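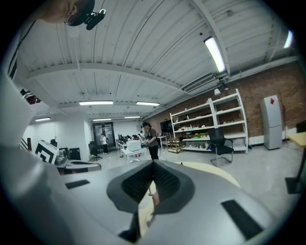
Figure 2. View from the camera on the hand-held gripper during collection at the Naveck site. The two finger pads meet at the centre of the jaw. A square marker board is propped up in the background on the left.

3.2 Collecting the demonstrations

All demonstrations were recorded with hand-held grippers of the kind shown in Figure 2. The operator carries the gripper, carries out the task with it, and puts the object down again. No robot arm is present at this stage. The camera is fixed to the gripper body, so the jaw keeps the same place in the picture throughout a recording while the room moves behind it. We kept this arrangement for the arm used in the tests of Section 5, where the same camera and the same finger pads are mounted at the wrist.

Recording took place at two sites, which we call Naveck and Grunurura. Naveck is a large shared room with brick on one side, open shelving, office furniture and fluorescent lighting overhead. People work there during the day and we did not ask them to leave or to keep out of view. Grunurura is a smaller room with a single long bench and daylight from one side. Most of the pick-and-place recordings come from Naveck, and most of the drawer and lid recordings from Grunurura.

Each of the 22 operators was given a short written sheet and one practice round before recording began. The sheet named the object and its target position but said nothing about how to hold the gripper or from which side to approach. Early trials in April had used a stricter sheet with set approach directions, and the resulting paths were too alike to be of much use. A model trained on them failed as soon as the object was turned.

Operators worked through eight tasks in a shuffled order. A recording was started and stopped with a button on the handle. Between recordings the operator moved the object to a new position of their own choice, within the area marked on the table. If an operator dropped the object, the recording was kept and tagged as a failure - these are left out of training but are used for the success classifier in Section 4.

The path of the gripper was recovered from the camera images together with the readings of a motion sensor in the body. At the start of each session the operator made a slow sweep of the room with a marker board in view, which gave a common scale and origin. Tracking was weakest when the jaw was close to a plain surface and little else could be seen. Stretches in which tracking was lost for more than six frames were cut, and the remainder was treated as two separate recordings if both halves were long enough.

Jaw opening was read from the images as well. The finger pads are dark and textured, and their edges can be found in most lighting. Under the brightest lamps the estimate was noisy, and we smoothed it with a short median filter.

The recordings were then passed to Kun, our labelling tool, where one person marked the moment of grasp and the moment of release. A second person checked the marks. Where the two differed, the earlier grasp and the later release were used. Faces were blurred in the copies prepared for release, including those of people in the background and of the operators themselves, who often come into view when the gripper is turned back towards the body.

The cleaned set is called Hestska in the rest of this paper. The split between training and test data is made by operator, so that no operator appears in both parts. We also tried a split by site, with Naveck for training and Grunurura for testing, and report those results separately in Section 5.3.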